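Home | About | News | Guidance | Members | Contact

Verkine Publishes Good Practice Guide for Testing Household Robots in Simulation

NUTTHORPE, April 6, 2025. Verkine today released a good practice guide for teams that test household robots in simulation before running them on real furniture. The guide covers how tests are set up, how results are recorded and what must be stated when those results are made public. It is free to download and applies to any robot arm fitted with a gripper.

The guide was written with Gornero, which builds virtual kitchens and storage units for robot testing, and Chiriac, a maker of control software. The three firms reviewed 1,235 simulated test runs and found that many could not be repeated from the notes kept with them. Starting positions were often missing, and the word "success" was used in different ways from one report to the next.

Drawer and cabinet tasks get the longest chapter. A test report must name the handle type, the position of the gripper at the start and the distance the drawer has to travel to count as open. Where a unit has more than one knob, the report must say which is the target. Views taken from the gripper side are to be kept with the record, including those in which part of the target is hidden or in shadow.
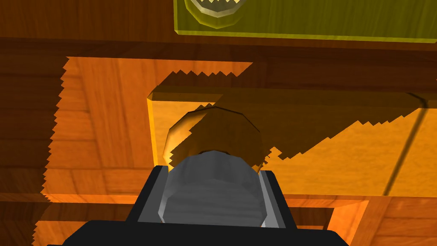 What the guide requires

Each task must be written down before testing begins, with a clear pass condition and a time limit. Changes made after the first run count as a new task and need a new record.

Lighting has to be varied. Every task is to be run under at least 4 lighting setups, and coarse or stepped shadow edges produced by the renderer must be noted in the report.

Contact with anything other than the target is logged, even when the task is completed. Failed runs stay in the record and are included in published success rates.

Results from simulation must be labeled as such wherever they appear. They may not be used alone to claim that a robot is safe for use in a home.

Availability

The guide and 2 blank report forms are available now from Verkine. Gornero will add the forms to its test software in September. Comments on the first edition can be sent to the Verkine standards desk through the contact page.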